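I finally played in front of people

So I did it. After two years of saying I would, I got up at the open mic at Satora, sat on their wobbly stool and played two songs to a room of strangers, and I'm still a bit giddy about it, so forgive me if this post wanders all over the place.

If you've been reading this blog for a while you know I bought my guitar off Norbert Dvořáček, who was clearing out his apartment before moving to Holovko. He wanted it gone, I wanted a hobby, and he threw in a strap and a songbook with half the pages falling out. I figured I'd learn four chords and get bored. What happened instead was that I learned four chords and then wrote a song with them, and then another one with the same four chords in a different order, and it went on like that until I had seven. Seven songs! None of them are about anything very deep. One is about my old car. One is about waiting for a bus in January, and it has far too many verses.

Anyway, Saeed Tehrani has been running the open mic at Satora for a couple of years, and he'd been on at me to sign up ever since he heard me humming in line at the post office. Every month I'd tell him next month. Then in July I had a glass of wine, sent him a text that just said "ok put me down," and went to bed. I woke up to a thumbs up and a slot time and felt sick for most of the morning.

I had 30 days to get ready. My plan was to practice every night after dinner, and for the first week I was very good about it. I even had a notebook. By week two I was playing the intro to the bus song over and over and calling that practice. The chord change going into the chorus was killing me (F to B minor, for those who care, and yes, I wrote it, so I only have myself to blame). My friends who play all said the same thing, slow it down, and I kept saying I had slowed it down, and then I recorded myself and nope, I was racing through it like I had a train to catch.

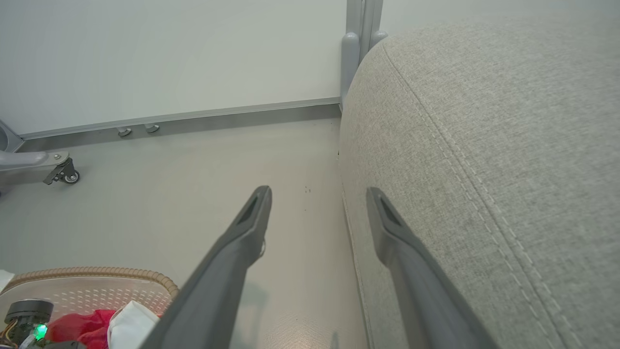 Curved seam and stitching on the gray cushion

Recording myself was the best and worst thing I did all month. I just used my phone, propped up on a stack of books, and the sound was awful, all buzz and chair creaks. But you hear things you can't hear while you're playing. I breathe in really loudly before every line. I swallow the ends of words. And there's a line in the car song where I'd been singing "Dernent Road" for months and it comes out like "Durning Rose." I tried it ten different ways and in the end I changed the street. Sorry, Dernent Road. You were a nice place to live but you don't sing well.

I also cut verses. That was hard! The bus song had six and I got it down to three, and I missed the other three for a day or so and then forgot what was in two of them. The one I still miss is about a man sharing his thermos with everybody at the stop. I might give him a song of his own.

The night itself went by in a blur. Satora is a small room, long and narrow, with the bar at one end and a little raised corner at the other, and it was fuller than I'd hoped. I was fifth. The guy before me was a fingerpicker from Grastton who was so good that I seriously thought about going home. He did this old waltz thing with his thumb going the whole time, eyes shut, not a note out of place, and people whooped. Then Saeed said my name and I walked up there with my knees doing something strange.

I started the car song too high. I knew it from the first word. You can't really stop and say excuse me, wrong key, so I squeaked my way through the first chorus and then sort of talked the second one, and somebody at the front laughed, but in a nice way. My left hand was shaking so hard that I got vibrato for free. When I finished there was clapping, real clapping, and I was so surprised that I said "thank you" before it had stopped and then again after.

The bus song was better. I took a breath (loud, I'm sure), counted it in slowly in my head, and the F to B minor just went. Every time! I don't know where that came from. By the last chorus a table near the bar was humming along, and I could have kissed every one of them.

Then I unplugged before the sound guy had turned me down and made the loudest pop you've ever heard. So that's how my set ended.

A few things I want to remember for next time, mostly for me but maybe useful if you're thinking about signing up somewhere:

Tune before you go up, and then tune again, the room was much warmer than my house and everything had drifted. Eat something. I had half a banana at four in the afternoon and was running on fumes by nine. Bring a capo even if you don't think you need one, I could have fixed that key problem in three seconds. Look at the back wall if faces are too much. And stay for the others! I nearly ran out the door right after, and I would have missed two sisters singing close harmony at the very end, just voices, no mic, and the whole bar went quiet for them.

A couple of you asked what the guitar is. There's no name on the headstock that I can make out, and the label inside only has a number stamped on it, 2621, which I've looked up and found nothing. Norbert doesn't remember where he got it. The guy at the repair place told me the top is decent and the tuners are junk, so new tuners are next on my list once I've paid off the dentist.

I haven't put my name down for September. I've got the thermos song half started, though, just a chorus and a bit of a tune, and I'd like to have it ready before I go back. Saeed has already texted me twice. I'm thinking October.

Posted August 2018 in Music, Life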